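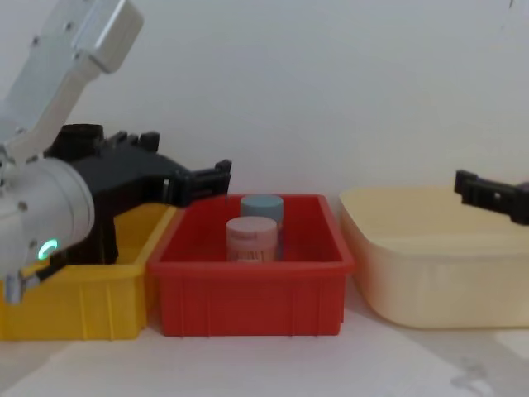
Caven Granary Fire

The Caven granary fire was a blaze that gutted the old grain store at Caven in July 1614. I've been reading up on it for years, so forgive me if I get carried away (I do love a good town fire!).

Background

Caven was a small river port then, with 900 people and one decent street. The granary stood at the bottom of it, right by the Skultus bridge, and held most of the winter's barley. There was no brigade — just leather buckets, a few long hooks and whoever happened to be awake. 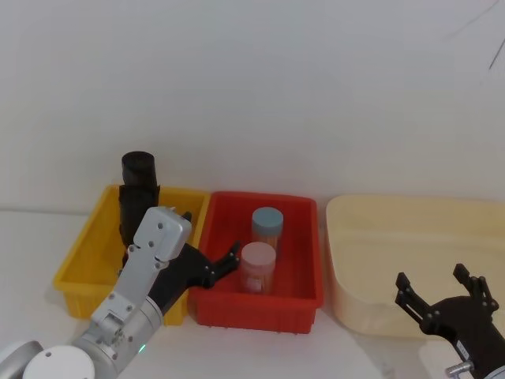

The fire

It broke out after dark and burned for three days. The parish book lists nine houses lost along with the store, and I've always found that list oddly moving, right down to the baker's spelling.

Cause

A carter called Hajdu was accused of setting it over an unpaid bill, then let go. Georges Haddadin thinks he did it. Tharushi Mondal blames damp barley heating up by itself, and I'm with her — though her case leans on one letter, and the second page is missing. The bridge was scorched too, and was patched with oak the following spring.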